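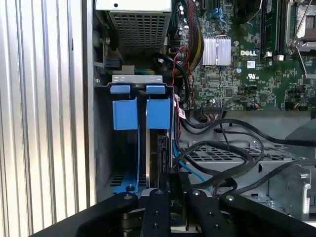
The gripper inside a Dell desktop, with the drive cage ahead of it.

Guides > Robot cells > Setting up and teaching

How to teach a hard drive job with the Gesta kit

July, by the Jemstead workshop desk

Gesta is a teaching kit from Grandemon for people who already have an arm and a gripper and want to use them for computer repair and refurbishing work. It comes with the teaching software, files for printing a parts tray, and a set of ready-made job outlines. This guide covers job outline 623, which moves a hard drive in its caddy between a desktop's drive cage and the open space over the case. It assumes the software is installed and the arm has been through its first calibration.

Before you start

Unplug the computer, take off the side panel and put the screws somewhere well away from the table. Check that the caddy moves freely by sliding it in and out by hand. If it sticks for you it will stick for the gripper, and Gesta will record the extra force as part of the job.

Print the tray in one piece if your printer bed is big enough. The two-part version works but the join needs sanding flat.

Step 1. Place the case and the tray

Lay the tower on its side with the open face upwards. Put the parts tray next to it, on the side away from the drive cage, so that the gripper doesn't have to pass over the loose parts on its way to the drive. Leave the case where it is once you have set the origin. On a slatted table, a pair of stops bolted into the slots will hold it better than tape.

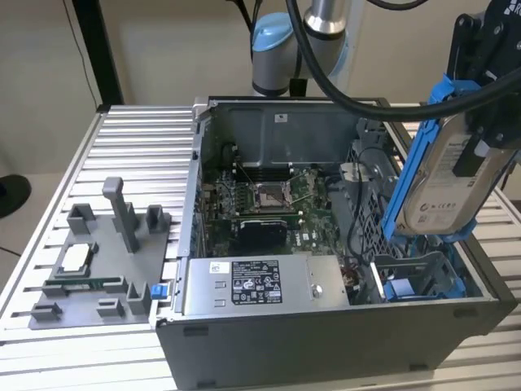

Set the origin on a corner of the case and not on the tray, as the tray is easier to knock. In the software, open Job, then Origin, and move the fingers down until they almost touch the metal. Press Store. Do this again at the opposite corner. If the two readings disagree with the case size you entered, measure the case again before going further.

Step 2. Set the grip

Choose Caddy from the grip list. The default force suits a plastic caddy with a drive in it. Start there and only raise it if the caddy slips. Close the fingers on the caddy, lift it clear by hand control and hold it over the cage for a slow count. Look for any lean to one side. A leaning caddy will meet the rails at an angle and jam, so open the fingers and take hold again nearer the middle.

Set the safe height now as well. Jemstead uses 100 mm above the highest point of the case. The manual allows less, but you need the room if the arm's cable hangs low.

Step 3. Record the path

Press Record and guide the arm from the safe height down to the cage. Stop 8 mm above the rails and press Mark. This is the point where Gesta changes from fast to slow travel. Carry on down, keeping the caddy square to the cage, until it is home. Press Mark again, open the fingers and bring the arm back up.

Record the path several times. Small differences between runs are useful to the software, but delete any run where you bumped the case.

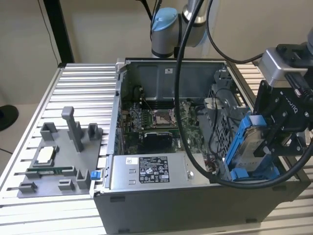
Step 4. Check the wrist camera

Switch the view to the wrist camera and run the path at the slowest speed. You want the cage and its blue parts to stay in view for as much of the approach as possible. The fingers will cover part of the picture whatever you do. If they hide the cage completely, turn the wrist a little and record again.

Look at the cables too. A loop of cable across the cage is the most common reason for a stopped run. Tuck it to one side, or teach a second path that comes in from another angle.

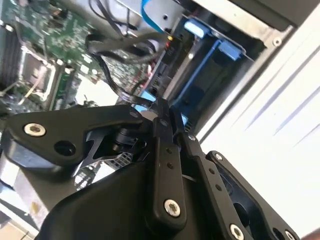
Keep the lighting the same from this point on. A white surface beside the case can throw glare into the camera, and a dull mat laid over it is a cheap cure.

Step 5. Run the job

Start with the job in Single mode and your hand near the stop button. When it has run cleanly a few times, change to Repeat. We suggest 200 repeats before you trust a new path, with a fresh look at the grip at the halfway point.

If a run stops with a force warning, clear the arm upwards before you touch the caddy. Pulling the caddy sideways can bend the rails.

Saving and sharing

Save the job under the computer model and the tray version. Users of Owen, Grandemon's older package, can import the path but will have to set the grip again, as Owen stores force in a different way.

Questions about this guide: use the contact form | © Jemstead | Back to top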